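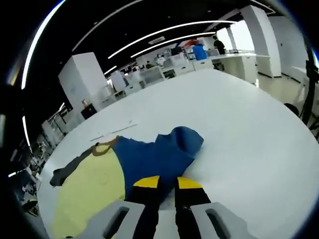

4. When Is a Shirt Folded?

4.1 The problem with panels

Most writing on folding assumes a garment of one color, which is a generous assumption to make about clothes. A plain shirt hides its mistakes. A sleeve tucked under at the wrong angle sits against a body of the same shade, and anyone scoring the result sees a rectangle and moves on. The shirts sewn from contrasting panels, which we call the Cimard group after the supplier who sold us a box of them in May, do no such favors. Every fold that wanders brings another color up with it.

Our working definition comes from the shop handbook used at Mostley, where a shirt is folded when "the front shows, the sleeves do not, and it stacks." We tried to improve on this for some weeks. The version we ended up with, the Essien score, has 7 items and agrees with the handbook in nearly every case, a result that one of us (Begay) predicted on the first Saturday and has mentioned since.

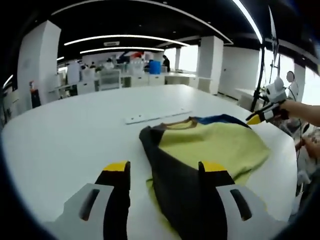 Partly folded states turned out to be the hardest to name. Raters were happy with "flat" and happy with "folded," and between those two they wrote things like "getting there" and "shirt-ish." Panel color helped them more than outline did. In Figure 2 the outline says very little, as the garment is loosely bunched, but the charcoal panel lying diagonally over the pale yellow-green gives the direction of a fold, and the curved collar edge at the far end says which way is up. A sliver of the lighter fabric also peeks out under the dark fold. Under the handbook this means nothing. Under the Essien score it costs a point, and Shboul still considers the deduction harsh.

We therefore asked raters to record three things for each state: which panel was uppermost, where the collar was, and whether any color appeared where the finished fold would not have it. The last item did most of the work. Across 2837 rated states it separated the bunched from the folded more reliably than any measure of straightness, and it could be taught to a new rater before lunch. Straightness could not be taught to a new rater at all, or to Shboul.

A finished fold was allowed to show a second color along an edge. We had at first forbidden this, on the grounds that a good fold should look like one thing. The shirts disagreed. Where layers of unequal width are stacked, the lower one will show, and a rule that fails every tidy rectangle on the table is a rule written by people who do not fold much laundry.

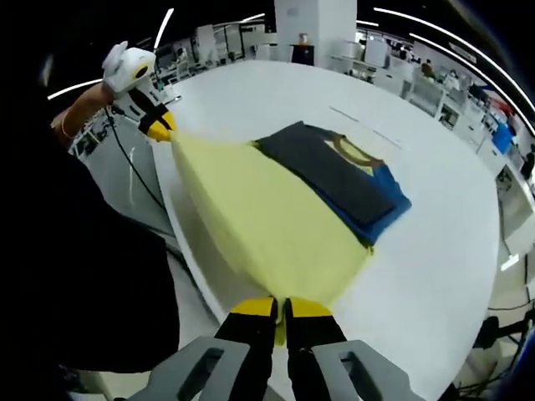
4.2 Plain cloths as a control

The plain cloths, bought under the name Skunosero, were meant to be the easy condition. They have no sleeves, no collar and no opinion about which side is the front. We expected raters to agree on them almost completely and set aside around 900 states for the purpose, most of which could have been spent on shirts.
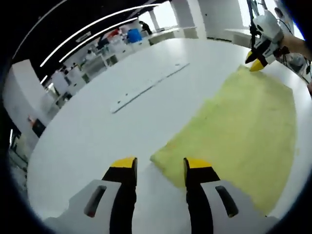 Agreement on a flat cloth depends on what one takes "straight" to mean, and we had neglected to say. Some raters judged the cloth against itself, asking only whether its edges ran true. Others judged it against the furniture. This is a reasonable instinct at a square table and a hopeless one at ours, which has a curved rim and offers no side to line up with. The nearest thing to a ruler is the thin gray seam in the top, visible to the left of the cloth in Figure 4, and several raters adopted it without telling us. By their standard, a perfectly flat rectangle could be marked down for lying at the wrong angle to a joint in the table.

We rescored the plain cloths with the seam excluded by instruction. Agreement rose, though a short note at the bottom of one rating sheet reads "still crooked," and we have kept it in the data. Corners were then scored separately from edges, as a cloth can lie flat through the middle with a corner turned under, and raters who looked at the middle first tended to stop there. The same order of inspection, corners before middle, was carried back to the shirts for the comparison in Section 5, with the hem standing in for the corners and the collar scored last.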